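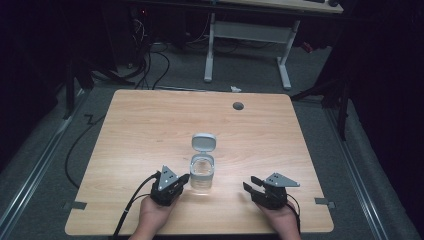
Our house rules for recording demonstrations, June 2024 version

I rewrote our rules for hand-held gripper recording this week. The old sheet was from April and had grown to three pages, and people had stopped reading past the first one. The new one fits on a single side. Most of it should work for anyone doing the same kind of job, so I'm putting the main points up.

Start with the grippers open and in view. Hold for a breath, then move. Zinhle Msimang went back through 700 of our older episodes and the most common fault was a start where the hands were already moving. Those are hard to trim in a consistent way.

One task per episode. If the task is closing a lid, close the lid and stop. Don't straighten the box afterward. We all do it without thinking, and then the policy learns to nudge things for no reason.

Cables go down and away from the work, off the near edge of the table. Check before each batch that you can reach the far side without pulling. A cable dragged across the tabletop will move a light object before you touch it.

Clear plastic gets its own batch. Reflections change a lot with where you stand and which lights are on, so write down the lighting at the start and leave it alone until the batch is done. Sizwe wanted to ban clear objects completely. I said no – kitchens and labs are full of them.

Keep failed tries, but mark them as failed right away. We used to delete them. Then Annatjie Engelbrecht at Lullirville asked for our failures to test a checker she was writing, and we had 21 to give her out of about 1000 recordings. I don't believe that rate and neither did she.

Stop for a break when the batch ends, even if you feel fine. Wrists get tired before you notice, and the motion gets jerky.

Two things are still open. The first is naming. Wynne uses the date first and we use the task first, and merging the two sets is a pain every time. The second is how far to vary the starting position of the object. Right now the sheet says "move it a little each time," and Tshepo has pointed out that a little means a hand's width to him and a thumb's width to me. I'd like to put marks on a paper template and work from that.

If you have a rule on starting positions that people really follow, please send it over. I'll try the template with the next batch on Monday.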